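Visit report: Ukwood student manipulation project, October

Our robotics club spent an afternoon with the student team at Ukwood, who are building a cloth-handling data set under the project name Risia. 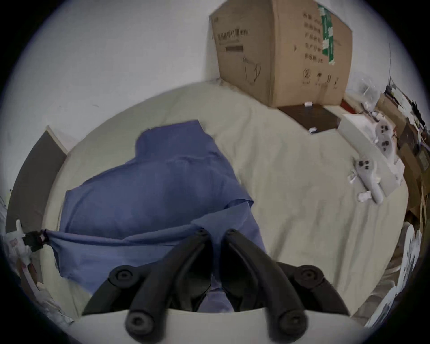
Hand-held gripper over the blue cloth, controllers at right.

The team works with soft goods only. Rigid parts were covered in the first term and the students consider them a solved exercise at their level. Cloth has no fixed shape, so each attempt starts from a different state and the operator has to choose a grasp point by eye.

The tool has two curved black fingers on a white body and is guided by hand. The operator approaches from above, closes on a raised fold, lifts, and moves the fabric to the target position. Students work in pairs: one operates, the other keeps the log and resets the cloth. Pairs swap after 5 attempts, a rule brought in when the logs showed technique getting sloppy late in a turn.

The target for the term is 200 logged attempts. Failed grasps are kept and labelled. The label sheet has separate codes for a slip, a double layer and a missed fold, and we were told the double layer is the most frequent. Our own members tried the tool and produced mostly double layers.

Work is done on a bed sheet instead of a bench. The sheet wrinkles and moves with the cloth, which the team regards as closer to household conditions. It also makes resets slower - a dragged sheet has to be pulled straight before the next attempt.

Processing is handled by a script called Roy, written by last year's group. It trims each recording and rejects any with a gap in tracking. Documentation is thin, and two of the students were rewriting it during our visit.

The team is entering the folding category at the Amlow student challenge. Our club will enter sorting, and we have asked for a copy of their label sheet to adapt for it.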